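Three Grippers, One Small Kitchen

Comparing end effectors at Kunalside, where the hardest part of the test turned out to be the shelf

By Titilayo Danladi
03/10/2020

The Kunalside lab has two identical robot arms, three grippers and a toy kitchen. Since August, Lawal Akande and Roxana Marinescu have been using them to settle a practical question: which gripper should be bolted to the low-cost arms the lab plans to hand out to its partner groups?

The candidates differ in almost every respect. The Zateck is a parallel-jaw unit with rigid fingers and a single motor. The Tomoana has compliant fingers that bend around whatever they close on. The third, the Plestine, is a bulky linkage design with longer fingers and a stronger drive. All three accept the same mounting plate, and Akande wrote one driver layer so the controller sends each of them the same open and close commands.

"If you change the gripper and the software together, you learn nothing about either," Akande says. "So the software was frozen first."

Each gripper ran through 12 tasks. Most involve picking up a small object on or near the cooktop and putting it somewhere else: a block into the pot, a toy vegetable into the sink, the pot from one burner to the other. The operator drives the arm by hand controller and is allowed one attempt per trial. A trial fails if the object is dropped, if the arm faults, or if the gripper touches the kitchen hard enough to trip the force limit at the wrist.

The full set came to 576 trials, split evenly among the three units. Marinescu kept a second log for events that did not count as failures but still cost time, such as a slow approach or a regrasp in midair. That log has 698 entries, more than one per trial, and she considers it the more useful of the two. 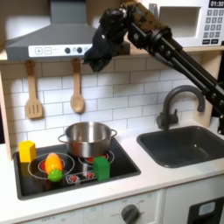 The arm reaches in over the kitchen, with the gripper hanging beside the range hood. Blocks and a toy vegetable sit on the cooktop.

Clearance produced most of those entries. A tabletop with nothing above it lets a gripper come straight down. A kitchen with a hood and a shelf does not. The operator has to bring the wrist in at an angle, get the fingers under the overhang and then straighten out before closing. Any extra width in the gripper body makes that path narrower.

The Plestine suffered most. Its fingers reached well into the pot, and its grip on the handles was the firmest of the three. Its housing was also the first part to reach the hood on tasks at the back of the cooktop. Operators learned to swing the arm wide toward the sink, then come back in from the side. The path worked, but it added several seconds and used up much of the wrist's travel.

The Zateck had the opposite problem. It fit nearly everywhere. Flat-sided blocks were easy for it, provided the jaws were square to the faces. A small error in wrist rotation meant that the block turned as the jaws closed, and a turned block often slipped on the way up. The six-sided block was more forgiving than the square one, which Akande attributes to the smaller angle between its faces.

The Tomoana handled the toy vegetable best. Its fingers settled around the tapered body without much help from the operator. Placement was less precise. The same bending that secured the object let it sag during transport, and a block held near its top edge could arrive tilted.

Adesuwa Nwosu, who is responsible for the cameras, compared two views during the same runs. A fixed camera facing the kitchen shows the arm, the counter and the objects together. A wrist camera gives a closer look at the fingers but loses the pot rim as soon as the gripper drops below it. The metal pot caused trouble in both. Its shiny interior confused the depth readings, and Nwosu now masks that area and fills it from a stored model of the pot.

Lighting made a smaller difference than she expected. Moving the lamp to reduce glare off the pot changed the depth error but had no clear effect on the operators' success.

Chiamaka Anozie, who maintains the arms, looked at cost of upkeep. She replaced finger pads on the Tomoana twice and a cable on the Plestine once. The Zateck needed a screw retightened. Her measured time for a complete gripper swap, including recalibration, was 121 seconds with the shared plate.

That last figure has shifted the discussion. With a swap that short, the lab may ship the arms with the Zateck mounted and a set of Tomoana fingers in the box. Marinescu would like a narrower Plestine housing before ruling it out. Akande has drawn one, and a printed version is due to go on the second arm for a repeat of the back-burner tasks.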